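The Block and the Bin: A Plain Toy Finds a Second Working Life

Feature

Few objects made for children have changed as little as the painted wooden block. It has square edges, a flat face on every side and one solid color, and it asks very little of the person who picks it up. The Willey Museum of Everyday Objects has given the block a gallery of its own this season, and the exhibition, which opened on 4th March, treats it with the seriousness usually reserved for furniture and silver.

The museum holds 860 blocks in its permanent collection. Most came from schools and nurseries that closed or changed their equipment, and many arrived in the boxes, sacks and bins in which they had been kept for years. The curators chose to keep those containers. A set of blocks, in the museum's view, includes whatever it was poured into at the end of the day, and the wear on a container is often the better record of use.

Wood is the preferred material throughout the collection. Beech and maple account for the larger part of it, with birch appearing in the cheaper sets. The Rolik workshop, whose blocks fill the first two cases, cut its pieces in lengths that shared a common width, so that a long block and a short one could be laid side by side without a step between them. Its catalogs offered red and green before any other color. Blue came later and sold poorly.

Paint presented the makers with a lasting difficulty. A thick coat chipped at the corners, and a thin one let the grain show through and dulled with handling. Rolik settled on a thin coat. Sayce, its chief competitor, dipped each block twice and left it on wire racks overnight. Visitors may compare the results in the second room, where pieces by the two firms are laid out on a long table under even light.

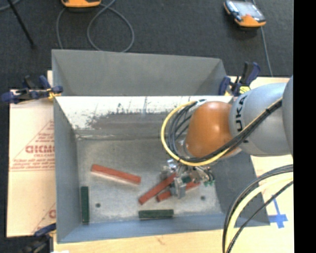 Storage receives a room to itself. Early sets were sold in fitted boxes with sliding lids, and the instructions printed inside those lids were strict: every block had a place, and the lid would not close until each one had been returned to it. Teachers disliked the arrangement. Children who could build for an hour could not be persuaded to spend ten minutes on the packing, and lids were soon lost.

The open bin took the place of the fitted box in many classrooms. Sheet metal was a common choice, as it could be wiped clean and did not splinter. Sloped walls proved useful in a way the catalogs seldom mentioned. A block dropped against the side slides down to the floor of the bin, where it can be reached, and the last few pieces do not come to rest upright in a corner as readily as they do in a square box. A wide rim gives the hands something to hold when the bin is moved. The disadvantage is noise, and several letters in the museum's archive come from teachers in neighboring rooms.

Metal also marks easily. Scuffs and dark smudges build up on the inner walls, and the museum does not polish them away. Conservation staff remove loose dirt with a dry cloth and leave the remainder alone.

The final room belongs to Jotama, a small maker that still produces blocks in 5 lengths and supplies them unboxed. Its pieces may be handled. A low platform has been provided for building, with a bin at either end, and 50 additional blocks are kept in reserve to replace those withdrawn for repainting.

The exhibition remains open through November. Admission to the block gallery is included with general entry, and school groups are asked to reserve in advance.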